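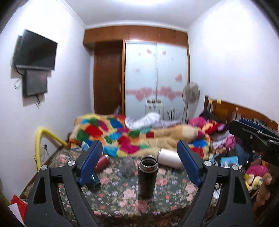

I have finally fallen for autumn walking, and I fell hard! For years I packed my boots away at the end of summer and sulked until spring, but last Sunday Qianru Shi talked me into the old drovers' path from Catcombe over to Hirness, 12 miles with a proper climb in the middle, and I've thought of little else since. The light up there in October is wonderful — low and gold, with every wall and gatepost throwing a long shadow. My one firm rule for cold days is a hot drink at the top, and the dark metal thermos is the one that comes with me (the red tumbler is for shorter outings). Strong tea, a little sugar, milk carried separately if you can be bothered.

The best stretch is after the second stile, where the path drops through beeches and you can hear the river long before you see it. We met 3 people all morning and one very muddy spaniel. Qianru knows her fungi and kept diving off into the leaves, so it took us 40 minutes to do a single mile, and I didn't mind a bit.

Next up is Wisomden Edge. Zihan Cai did it last December in the frost and says the bus back only runs until four, so we'll need an early start — if anyone knows whether the lower footbridge is open again, please leave a comment!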